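Why I stopped reading celebrity bio pages

I used to look up every actor I saw on TV. If somebody had two lines in a hospital show, I wanted to know where they grew up and what else they had been in. Last winter I was doing this most nights, usually past 11, with the show paused.

The one that made me quit was Wekesa Nzioka. He plays the older brother in Bedovmont, and I thought he was the best thing in it. I searched his name and opened the first five pages. One gave his height, his star sign and a net worth of $500,000. The next had the same sentences in a different order and said $2 million. Two of them had him married. One had a heading called "Wekesa Nzioka Wife" and under it a paragraph saying it was not known if he had a wife.

None of them said anything about his acting. I learned more from the end credits.
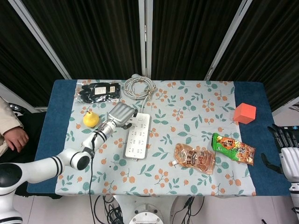
So now I do it differently. I watch the thing, and if I like someone I look for an interview, preferably a long one. I found a radio interview with Nzioka that runs 45 minutes. He talks about doing theater in a town called Relley, where the company had 13 people and everyone also painted sets. He says he almost turned down Bedovmont because the audition pages had him crying in both scenes. He doesn't mention his height.

After that I went back and watched Zodutetti, his first movie. It's slow and the sound is bad in places, but he has a scene on a bus that I have watched four times. He doesn't have a line in it. My sister fell asleep before we got there, so I still have no one to talk to about it.

I still slip sometimes. In July I looked up how old the mother in Were was, because she looked younger than her son. The page gave two different birthdays. I closed it and went back to the episode.

If you know of any other good interviews with him, please leave a link in the comments.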